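Home | Guides | Control | Perception | Planning | Downloads

Setting approach offsets for fixed objects in Pevik

June 18, 2021
By Yeshi Zeleke

An approach offset is the gap Pevik leaves between the gripper and an object before it starts the final, slow move. The default is fine for boxes. It is too small for anything with a rim, such as a steering wheel.

You need Pevik 12 or later and a calibrated arm.

1. Add the object

Open the planning tab, choose Add fixed object and load the mesh. Give the base its own collision shape – if you merge it with the rim, the planner treats the hole in the middle as solid.

2. Jog to the pre-grasp pose

Switch to manual and bring the gripper in from above until it sits over and beside the rim. Save the pose as pre_1. Keep the speed at 20 percent or less. 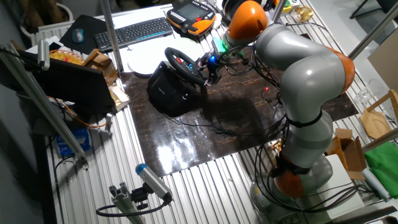 3. Set the offset

In the object file, change approach_offset to 60 mm and retreat_offset to the same value. Reload. If you get error 602, the saved pose is inside the collision shape. Jog up a little and save it again.

4. Check the cables

Pevik does not model loose cables. Draw a keep-out box over any wires on the table and rerun the plan. Chaltu Demissie's script on the downloads page will make the box from two corner points.

5. Run the plan

Step through it once with the simulator, then once on the arm in reduced speed mode.

Related
Hand-eye calibration with Berrada
Reading Clater log files
Error 906 after a restart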